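Notebook, Skimelent bench group
June 2023
Re: can these things do chores yet

I keep getting asked this at family dinners and I keep giving a different answer depending on how the week went, so I am going to try to put down where I think we are while it is still fresh. Anyone from the Zurkville side who reads this, please add your own notes underneath, and please don't tidy up mine.

The short version is that the arms are good at picking things up and so-so at putting them where a person would have put them. Back in May I would have said the opposite problem was coming, that we'd fight with grasping all summer and placing would take care of itself. I had a whole page on it in the last notebook, with a drawing, and I was rather proud of the drawing. Well, grasping came along nicely once we slowed the approach, and now most of what I write in the margins is about shelves, edges, and things standing too close to other things.
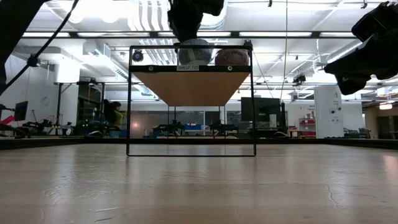
Putting away is the chore I care about most, because it's the one I do badly at home. You walk in with your arms full, you find a gap, you put the thing in the gap, and you never think about it again. For the arm every one of those is a separate piece of work, and the gap is the worst of them. Take the little wire shelf with the wood board on top. Two roundish items side by side up there, the speckled gray one and the dark red one, and the red one already close to the right upright. A kid would see right away which one to move first and from which side. Our arm has to come down from overhead with a gripper that takes up a fair bit of room itself, and then somehow let go without giving the neighbor a nudge. Round things make it harder again, as anybody who has ever stacked oranges will know.

I went back through my tallies on shelf placement, and for the current batch I have 1068 attempts written down, which is a lot of pencil. I won't pretend they are all comparable. The early ones were with the old fingertip pads, and I changed my mind partway through on whether a thing that leans but doesn't fall is a success. (I now say no. If I came home and found the jars leaning I would straighten them, so somebody still had to do the chore.) I'd like us to settle that definition before we start the next batch, and write it on the inside cover where I can't lose it.

Speed is the other thing. My own time for clearing a small shelf and putting it back is 11 seconds, done at a lazy pace with coffee in the other hand. The arm's best is 3 minutes, and that's a run where I didn't have to step in. I don't mind slow, to be fair to it. A dishwasher is slow and I love mine dearly. What I mind is having to stand there, and at the moment I do still stand there for most of it.

Then there is table setting, which I had filed under "easy, leave for last" and have now moved up. I'd been thinking of it as putting away turned on its side, with no shelf over your head and plenty of room to come in. There is plenty of room, but setting a table is fussy in its own way. The pieces have to relate to each other. A candlestick can be upright and unharmed and still be in the wrong place, and no sensor on the arm is going to feel that. The Kravchuk scoring sheet gives full marks for anything upright inside the zone, and I think that's too generous for this kind of job. I've penciled in a second column for "would you leave it like that" and will try it for 6 sessions before I bother anyone about it.
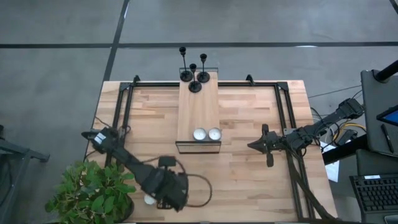
Skanico wrote back on this after reading the draft page, and their view is that I am asking for taste when I should be asking for repeatability. Get the same layout from the same start every time, they say, and let the customer worry about whether it looks nice. They also feel a shop floor would forgive us far sooner than a kitchen would, with parts that come in the same tray every morning and no one moving the furniture.

I think they're right on the shop floor half. If somebody made me bet, I'd put the arms on tray loading or kit packing well before I let them loose in my kitchen. On the taste half I'm less sure, and I'm leaving the second column in.

To do: new pads on the spare gripper, agree on leaning, ask Zurkville how they score a nudge.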